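Unit 9 handout - When the log says OK and the run isn't
Robot Fault Finding, second half
Notes: Xiaoyan Hou

Posted fast so you have it before lab. Diagrams from the board not included, copy them from somebody who was there.

Where we left off

Last unit was faults that announce themselves. Joint limit, overcurrent, lost link. Controller stops, you get a code, you look up the code. Easy kind.

This unit is the quiet kind. Arm keeps moving, no code, the script gets to the last line and prints OK. Result is wrong anyway. Most of what you meet in a pick and place job is this kind.

Terms for today
Silent fault - system is out of spec and no check fires.
False success - a check fires and says yes when it should say no.
Stale target - the goal pose was right once and did not get updated.
Grasp check - whatever test you use to decide the part is in the fingers. Width, force, contact flag, camera.

Don't mix up the first two, people did on the homework. In a silent fault no check fires. In a false success something did check, and it lied.

The case: Codau kitchen task, simulated

Task from the Codau set. Pick the small red part, carry it, put it on the slab. Run in simulation with the Florkonine planner on top and the stock arm controller underneath. Batch of 657 episodes. Log says 53 failed. When the videos were reviewed by hand, another 49 had been marked OK with the part not on the slab. So false successes nearly double the real failure count. Work out the rate yourself for the homework, both ways.

What the success test was really testing:
 - did the script reach its last step
 - did the fingers get an open command
 - was there a grasp flag at ANY time in the episode

Look at that last one again. At any time. Part gets picked, flag goes true, flag is never cleared. Drop it on the way over and you still pass. Nothing in the test asks where the part ended up.

Two views from the work area, keep them next to you for the excercise: 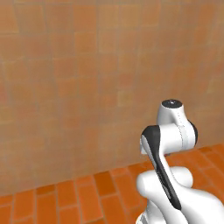
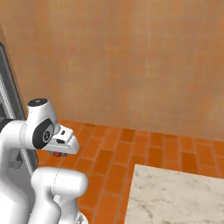 What to check, in order

1. Separate what you see from what you infer. Red part between the fingertips in one view: seen. "The grasp was good": inferred. One still can't tell you if it held during the move. In the other view no fingers show at all, so it is no evidence about the grasp in either direction. Write "unknown". Unknown is a fine answer on the lab sheet and I will give full marks for it.

2. Find the moment the flag went true. Then the moment it should have gone false. If the second one isn't in the log, that's your first finding.

3. Plot finger width against time. Held part = width stays at part size. Dropped part = width falls to closed. In the bad episodes the width falls partway through the carry and the script carries on.

4. Compare the part pose to the hand pose, every step. Distance should be constant while carrying. This is cheap in simulation, you get the part pose for free. On a real cell you don't, so don't lean on it too hard.

5. Check the place target. Is it read fresh or cached from the start of the episode? Stale target gives you a nice clean release next to the slab instead of on it.

6. Only now touch the controller gains. Everybody wants to start here. Please don't.

What it was

Two causes, both boring.

Cause A, the bigger one. Carry speed set too high for the friction value on the fingertips. Part slid out sideways on the turn. Speed had been copied over from the Vakard bench setup, which has different tips.

Cause B. Place target was cached. If the reset moved the slab, target stayed at the old spot.

Fixes: clear the flag when width drops below part size. Check the part pose at the end, not the script state. Lower the carry speed. Read the target right before the place move.

Note that the first two fixes don't make the robot any better. They make the log tell the truth. Do those first or you can't measure the other ones.

Why it is a safety matter

A dropped part in simulation costs you nothing. Same logic on a real cell - the arm thinks it's empty and isn't, or thinks it's loaded and isn't. It goes back for the next pick with a part lying in the path, or somone reaches in to get it while the program is still running. Rule for our lab stays: stop the cell, wait for the light, then reach. No exceptions for small parts.

For lab

Pairs. Each pair gets 2 episodes, one good and one false success, not labeled. Say which is which and give the timestep. Log viewer is on the Wan machine, bring your own login.

Read the grasp check section in the course pack before you come. Homework 9 is due in May, date on the board.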